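Music Discussion > Metal and Hard Rock > Album Reviews
Posted 15th March by Carys Mathias
Reading time: 4 minutes

Carys Mathias wrote:
The moderators have asked that each reissue be given a single thread, and I am therefore opening one for the Elitz debut, which has been returned to print by Lonbridge Records in an edition that includes the original nine tracks and the demo tape.

My assessment is a mixed one. The band formed in Wimulbridge and played fast, dry thrash with very little melody in it. The first side holds up well. The opening track states its main riff without any introduction, and the rhythm guitar is tight throughout. The second side is weaker. Two of its songs share what is essentially the same chorus, and the instrumental that closes the record continues for 6 minutes without a second idea. The vocals are shouted at one pitch and will not win over any listener who has already decided against that style.

I must also register a concern about the remaster. The bass guitar was difficult to hear on the first pressing. It can now be heard, but the cymbals have become harsh, and the quiet passage in the fourth song is no longer quiet. Members who own the earlier vinyl are advised to keep it.
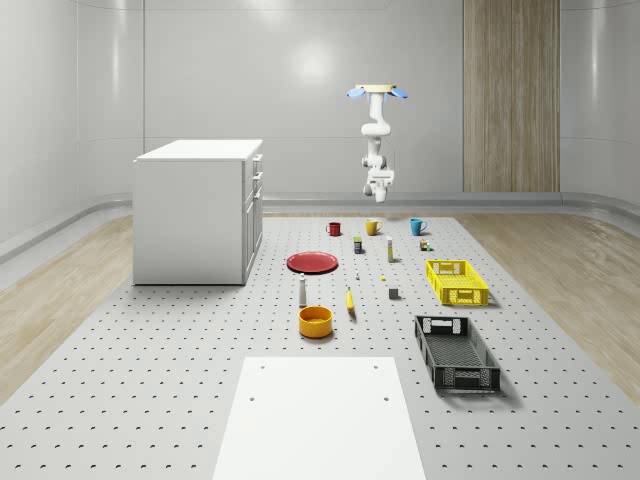

Lloyd wrote:
I respectfully disagree with the remarks on the remaster. I have compared the new disc with my own copy of the first pressing on the same equipment, and the cymbals were always harsh. The earlier vinyl simply had less treble overall, and the record suffered for it. The drummer's work on the second side can at last be followed, and I consider that a sufficient reason to buy the new edition.

On the matter of the closing instrumental, I would ask members to listen again from the middle of the piece. The guitars move apart there, and one of them holds a slower figure against the drums. It is the only point on the album where the band attempts anything of the kind, and it deserved more than one sentence.

Carys Mathias wrote:
I thank the previous poster for the comparison. I have listened again as requested. I accept that there is a change in the middle of the instrumental, and I withdraw the statement that it has no second idea. My view of its length stands.

I cannot accept the point about the cymbals. The difference is plain on the title track, where the crash covers the end of every vocal line. On the first pressing those words could be understood.

wimul_tapes wrote:
A correction to the opening post, if I may. The demo included in this edition is the second demo. The first was sold only at shows, and the label states in the booklet that no usable copy was found. I wrote to Lonbridge in July to offer mine and received a courteous reply explaining that the transfer deadline had passed. I regret this, as the first demo has the better version of the title track - slower, and with a proper ending in place of the fade.

With regard to the album itself, I would rate it somewhat higher than the opening poster has done. It came late in the life of the style and brought nothing new to it. That was equally true of many records that are now praised in this section, and several of them are played with far less care.

Carys Mathias wrote:
The correction is noted with thanks, and I have asked a moderator to amend the thread index accordingly. If the member is able to describe the track order of the first demo, it would be a useful addition to the discography thread.
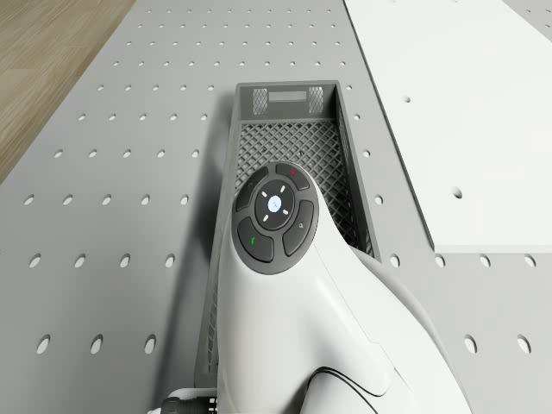 Workspace view, with the control pad and mesh basket

side_two_only wrote:
I would like to raise the question of price, which has not been addressed. The vinyl edition is listed at 30 dollars before postage, and the booklet contains one short essay and no lyrics. For a band whose words are so hard to follow, the absence of lyrics is a serious fault. The compact disc is cheaper and has the same booklet at a size that is very hard to read.

Lloyd wrote:
The lyrics were not printed in the original release either, and my understanding is that the singer did not keep them. I agree that the essay is too short. It gives two paragraphs to the forming of the band and passes over the recording sessions entirely.

I remain of the opinion that the vinyl is fairly priced. My copy is flat, quiet and well centered.

wimul_tapes wrote:
The track order of the first demo has now been posted in the discography thread. There are four songs, one of which was never recorded again. I will check the tape for its correct title, as the handwriting on the insert is poor.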